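Changing from evening classes to a full fashion design course at 38 – has anyone done it?

Posted in Courses and Training > Fashion, Textiles and Pattern Cutting
February 5, 2026

Clémence Fleury

Hello everyone, I've been reading this board for months and have finally plucked up the courage to write something, so please bear with me if I go on a bit.

I've been sewing since my grandmother sat me down at her old machine, and for the last two winters I've done the evening pattern cutting class at Primden. I love it. We've done bodices, sleeves (oh, the sleeves!), a lined jacket and the beginnings of a bias-cut skirt that is still hanging on the back of my bedroom door waiting to drop. My tutor there says I should think about the one-year certificate in fashion design at Tarkby, starting in October, and I've been thinking about very little else.

The fee is 3750, which I can manage if I'm careful, but fabric and materials are on top of that and the prospectus is rather vague about how much to put by. They also want a portfolio of 20 pages. I can draft a pattern and I can sew it up neatly, but my drawing is not good. My figures all look as though they're standing in a high wind. I do most of my drawing at home in the evenings with a board on my knees, and I've filled three sketchbooks that way, but when I put my pages next to the ones on the Tarkby website I want to shut the book and go and make a cup of tea.
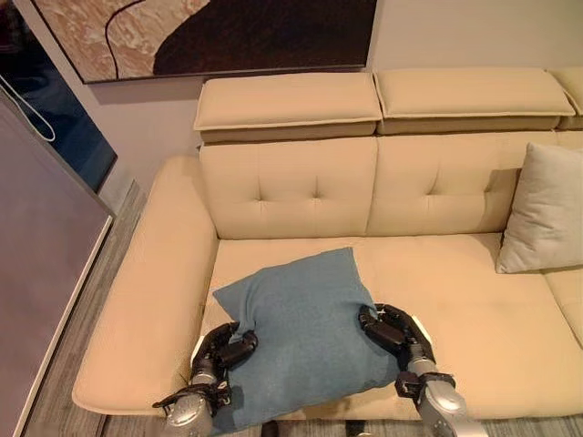 So I suppose I have two worries. The first is whether a school like that would look at somebody whose strength is the making and who draws like a ten-year-old. The second is whether the drawing can be taught at my age in the months I've got, and if so, how you'd go about it. I've seen a few printed methods for sale where you learn the proportions of the fashion figure step by step and then colour it in with markers, and I can't tell whether they're any use or whether everybody comes out drawing the same lady.

I'd be leaving a steady job in a building society to do this, although they've said I could drop to two days a week. My husband is all for it. My mother is not. Any thoughts very gratefully received, and thank you for reading this far.

Agathe Tessier

Clémence, what a lovely post, and please do apply! I taught first-year fashion drawing for a good long while and I can promise you that the high wind is a very common complaint. It nearly always comes from the same place – people start with the head, get fond of it, and then hang the rest of the body underneath without checking where the weight is. Draw a light upright line down the page first. Put the pit of the neck on it, and put the foot that carries the weight on it too. Then tilt the shoulders one way and the hips the other and fill in from there. Do that every evening for a fortnight, quickly, without rubbing anything out, and you'll see your ladies come in out of the weather.

About the printed methods: I've used several over the years and I think they're fine as a starting point. You learn the nine-head figure, where the knee goes, how a collar wraps round a neck, how to leave a strip of white paper so that satin looks like satin. All useful. Where students get stuck is when they carry on tracing the figure in the book for months and never draw a real person. Go to a life class alongside it if there's one near you, even a scruffy one in a church hall, or ask your husband to stand still by the window for ten minutes with his coat on. Coats are marvellous practice.

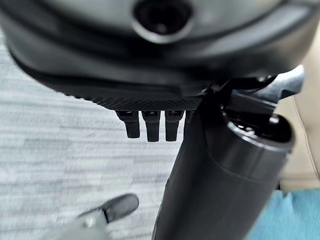
Cloth is the other half of it, and you have a head start there. You already know what wool crêpe does when it's cut on the bias and what stiff cotton does at the waist. Sit down with your own finished garments and draw those. Draw the jacket on the hanger, then draw it on. You'll know where the darts are and which way the seams pull, and that shows in the drawing even when the line is a bit wobbly. I used to be able to tell straight away which of my students could sew, from the way they drew an armhole.

For the portfolio, I would give at least a third of the pages to the making. Put in your drafts at quarter scale, photographs of your toiles with the pins and pen marks still on them, and little swatches with a note of what you tried and what you changed. Tutors read those notes, I always did. Pick one idea and take it all the way from first scribble to finished garment, including the bits that went wrong. Six pages of one skirt properly worked through will do more for you than six pretty figures in six unrelated frocks. Do leave a generous margin on the page too, it makes everything look calmer.

And your mother will come round once you've made her something.

Benoît Vidal

I did the Tarkby certificate and I was 41 when I started. Drawing was my weak point too. They gave us two afternoons a week of it in the first term and nobody was sent home.

Money – I kept all my receipts and spent 1479 on top of the fee, and that included a second-hand dress stand and a lot of calico. You could do it for less if you already have a stand and decent shears. Don't buy the big marker set. I bought 70 of them and used the same few greys and skin tones all year. The good ones can be bought singly and refilled.

For fabric, Kerekes do a remnants table at the back of the shop and they're kind to students if you ask. Take a list or you'll come home with velvet.

Anca Ilie

It depends what you want at the end of it. If it's the sewing you love, have you looked at the tailoring course instead? My cousin did one and she's very happy, although hers was mostly menswear, and I think it may have closed.

Also your home set-up matters more than people say. I drew on the sofa for years with a cushion under the board and it played havoc with my neck. Get a table if you can, even a folding one, and tilt the board up on a couple of books. Your figures may straighten up by themselves, as you'll be looking at the page square on and not from above! Mine did, a bit.
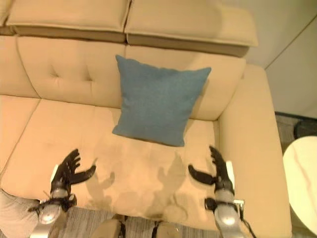
Beige sofa, blue cushion.

I can't help with portfolios I'm afraid as I never sent mine off, but I wish I had, so do send yours. And hang that skirt somewhere you'll walk past it. Mine has been dropping for four years.

Clémence Fleury

Thank you all so much, I've read every word of this out loud to my husband, who has now been told about the coat. Agathe, I tried the upright line last night and the difference was quite startling, even if one of her arms is still longer than it should be. Benoît, that figure for materials is just what I needed and I shall stop looking at marker sets. Anca, there's a folding table in the loft that we last used for wallpapering and I'm having it down at the weekend.

I've sent off for the application form. I'm going to work through the skirt for the portfolio, starting with the first draft, which had the grainline going the wrong way entirely.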